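New Table Tops in the Mutbridge Reading Room

The work on the long tables in the Mutbridge reading room is finished, and from November all readers can use them again. Many of you asked me what was done, so I write it down for everybody.

The old tops were full of ink and knife marks. We ordered new ones in a light color from Beler, and Fitzgerald Delacroix fitted them with his two helpers. He selected the pieces himself and turned each one until the grain pleased him. I was a little impatient with this, but now I like to look at it.

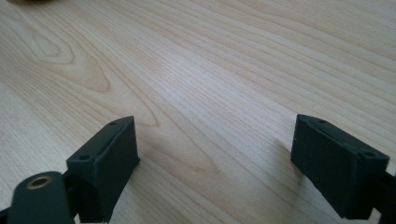
Light wood with fine grain lines and a satin finish.

The budget was 1571 dollars, and we stayed under it by about 100. The money that is left will go for felt pads under the chairs.

Please use a mat from the Pascual shelf when you cut paper or work with glue. Cups are welcome if they stand on a coaster. For cleaning, a soft damp cloth is enough, and after it a dry one, always wiping along the grain. Please do not use the spray from the kitchen cupboard.
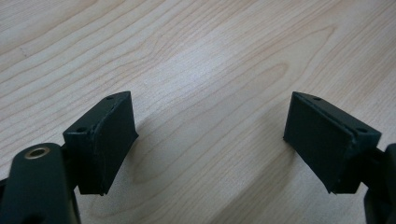

Furniture and Rooms Group, Nakthorpe House

Some readers wanted to know if the pattern is printed. It is real wood, and for this reason no two tops are the same. On some places the lines make long narrow loops, and close by they become almost parallel. The color will change slowly with the daylight, so please move the desk lamps and book stands from time to time, otherwise they leave a pale spot.

If you find a scratch, tell us at the front desk before 3 in the afternoon and do not try to repair it with wax.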